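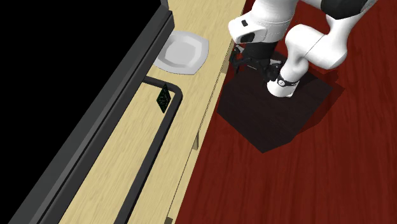 White arm, pale benchtop, red floor.

Big morning for anyone who cares about fair access to housing and schooling in this country! The Huswood inclusion plan got through council and I've been grinning since breakfast. Thread.

The short version: Traveller and Romani families in Huswood get a proper say in how the plan is run. Two seats on the steering group, with full voting rights, and the families pick who sits in them.

It also covers school enrolment. Kids can start at Clultomell Primary without a fixed address on the form, which has been the sticking point for years. Over 60 families wrote in about it - some of the letters were read out and the whole gallery went quiet.

Melina Karras spoke for the families and she was brilliant. Calm, clear, knew every clause. When she was asked whether five years was long enough to see a change she said "start in July and ask me again then".

Harries ward still has no site with running water, so there's plenty left to argue about. The money for that is in a separate vote and I'd love to see the same crowd there.

If you're out Fleno way, the neighbourhood centre has paper copies of the plan and someone to go through it with you. Bring your questions, bring your nan!

Full text is long but very readable - start at part 2, that's where the enrolment stuff is.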